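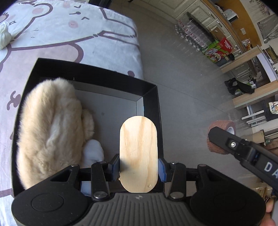
I am trying to work out the correct packing order for a small box of mixed hard and soft items that will go in storage for the season. The items are one wooden board with rounded ends, a long-fur plush piece, a small fuzzy piece, a bundle of yarn, and a roll of elastic bandage. The box is the open black one with the gray floor, and the plush piece alone takes up most of the left half of it, so the board has to stand up or go in on top. I would like to know whether the board should be on edge or flat, and whether raw wood against long fur is a problem over several months. The board has never been oiled or varnished.

The box will be inside a hard-shell suitcase for the trip, then taken out and put on a shelf at the Vetlow storage site in Hirncombe. Storage starts in December and runs for 4 months. The unit is not heated. The driver (Grullov, local delivery) accepts one suitcase without a surcharge up to 146 cm, measured as length plus width plus height, and mine is under that, so size is not the issue. I am more concerned about the contents shifting when the case is stood up on its wheels.

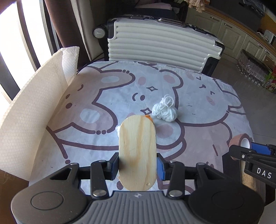
I have one sheet of white foam with a honeycomb texture that can be cut if needed. It keeps a bend but does not hold a sharp crease. I also have plain cotton pillowcases and a few sheets of unprinted tissue. I would prefer not to buy bubble wrap for one box. The lid of the box was lost in an earlier move, so whatever I do has to include some kind of cover.

Specific points:

Board on edge, or flat.

Whether the yarn can be used as filler. It is loose and already tangled, so I am not worried about its condition, but I do want it back as yarn.

Whether elastic bandage can be used as a strap in place of tape.

Da-eun Joo
Posted Wednesday, March 14, 2018 (I am planning ahead; last winter's box was packed badly and I had to comb the plush out by hand)

pinmill_r

Flat, at the bottom, everything soft on top. Heavy things go down first. That is the rule for any box. I would not bother with the foam.

Don't use the bandage. It loses its stretch if you leave it pulled tight, and then you have a loose strap and a bad bandage.

Comment from Da-eun Joo: Flat at the bottom was last winter's method. The board slid under the plush and the fur caught between the end of the board and the wall of the box.

Comment from pinmill_r: Then it wasn't wedged. Put a folded towel at the end.

Um

I pack textiles and small wooden parts for storage as part of my job. I disagree with the answer above on one point and agree on the rest.

A board laid flat is fine when it covers nearly the whole floor of the box. When it is smaller than the floor it will slide, and a single towel at one end only stops it in one direction. With half the floor already taken by something soft, I would stand the board on its long edge against a side wall and fix it there with a foam channel.

Cut a strip from your foam sheet, as long as the board and wide enough to wrap under the bottom edge and come up both faces to at least half the height of the board. Your foam keeps a bend, so the strip should form a U without scoring. If it springs open, tie it in 2 places with cotton tape or string. Leave the top of the board uncovered so that air can reach the wood.

Wrap the plush piece separately in a pillowcase. Fold the open end under and do not knot it. Long fur is marked by pressure more than by contact, so the aim is to avoid one hard line pressing on one spot for the whole winter. Raw wood is not a chemical problem for synthetic fur over a few months. It can snag, though. Run a hand around the edge of the board and sand any rough place with fine paper before packing, then wipe off the dust. The pillowcase takes care of the remaining risk.

The unheated unit matters more than the order. Let the board sit indoors for a few days first, away from the sink or stove, and pack it in dry weather. I do not use plastic bags for either the wood or the plush. If you want a drying agent, use packets that can be thrown away and keep them off the wood. I put them in a corner under tissue.

Yarn as filler: acceptable if it is in its own bag. Loose yarn works into long fur and is slow to remove. Wind it into a loose cake or at least put it in a cotton bag, then use the bag to fill the space between the wrapped plush and the foam channel. The small fuzzy piece can go in the pillowcase with the plush.

Bandage: pinmill_r is right about the stretch. I would also keep the roll outside the box. The elastic ages faster in a cold unit than it does in a drawer, and you may need it before spring.

For the cover, lay tissue over the contents, then cut a piece of foam about 6 mm smaller than the opening so that it drops in without bowing the walls. Tie once around the box in each direction. In the suitcase, the box should rest on its floor when the case is lying down. Fill the gap around it with clothing. Ask the driver to carry the case flat. If it has to be stood up, the end of the box with the plush should be the lower end.

Comment from Da-eun Joo: Thank you. I tried the channel with a piece of scrap foam and it holds the board upright without string. The piece from the sheet is thicker, so I will cut it a little wider. Accepting this one.

hatchcover

Why not put the board directly in the suitcase, between clothes, and leave the box for the soft things? It has to come out at the other end anyway. On the shelf you can stand it behind the box.

Comment from Um: Fine for the trip. On a shared shelf I would rather have one container to label.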